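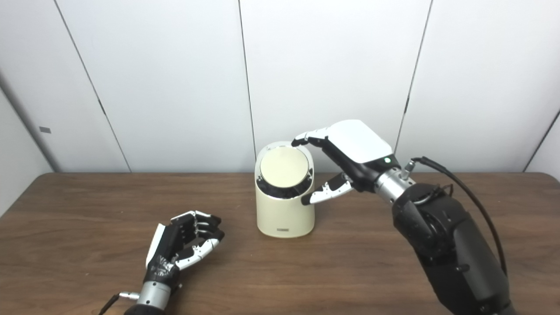
Wanted: people who have opinions about lids

Stanberg Housewares is looking for paid participants for a home trial of countertop containers. If you have ever stood in your kitchen at 7 a.m. losing an argument with a canister, you already have the experience we need. A résumé would be wasted on us.

What it's about

We make containers for dry food: coffee, flour, rice, the good cookies, the cookies you put out for guests. For years our lids sat flat on top. The new line, called Lumbao, is short and round with a top cut at an angle, so the lid tilts toward you like it wants to hear about your day. It comes in cream with a beige lid and a shiny black rim, and the design department is very proud of the rim. They would like to know if you are, too. You may say no. Several of us have.

Mostly we want to know how the container behaves when it has to live in a real house, on a real table, with mail leaning against it. Our office kitchen has two drawers and a microwave, and we have learned everything we are going to learn from it.

What you'll do

You get 4 containers to take home for the month of January. Fill them with whatever you normally keep in a canister, put them wherever you normally keep one, and use them. Please don't clean up your kitchen on our account. A spotless counter tells us very little, and we won't believe it anyway.

Once a week you fill out a short form online. It asks what you kept in each container, which hand you open it with, where you press, where the lid ends up while you're scooping, and what you said out loud if it didn't go well. Spelling doesn't count. Swearing is fine, but please spell out which part you were swearing at.

At the end of the month you come to our test kitchen in Barlow for one 60-minute session. We'll give you a container, a table and a few small jobs, such as opening it while holding a mug, or finding the front of it without looking. There is a small dark label near the bottom for that last one, and we have a bet going about whether anyone uses it.

Who we're looking for

You should be 18 or older and live close enough to Barlow to get here and back without resenting us. You should cook, bake or make coffee at home at least a few times a week. Toast is a gray area. Tell us about the toast and we'll decide.

We especially want to hear from left-handed people, people with stiff or sore hands, and anyone who shares a kitchen with a person who never closes anything. If that person is you, apply under your own name.

You can't take part if you work for a company that makes kitchenware, or if you were in our Stonia bread box trial last year. We're grateful, and we did read all the comments about the hinge.

What you get

$300, paid by check after the test kitchen session. You also keep the containers, including any you have stopped speaking to. Parking at the Barlow building is free. There will be coffee, and it will be in one of the containers, so you may have to work for it.

How to apply

Fill out the participant form on the Stanberg website and choose "Lumbao home trial" from the menu. In the box marked "Tell us about your kitchen," write a few sentences about what sits on your counter right now and which of those things you would throw out if you lived alone. Leave the box marked "Extension" blank unless you have one. Applications close in mid-December, and everyone gets an answer either way.

Questions can go to the Home Trials desk, extension 339, between 9 a.m. and 4 p.m. If you get voicemail, leave a number and we'll call you back.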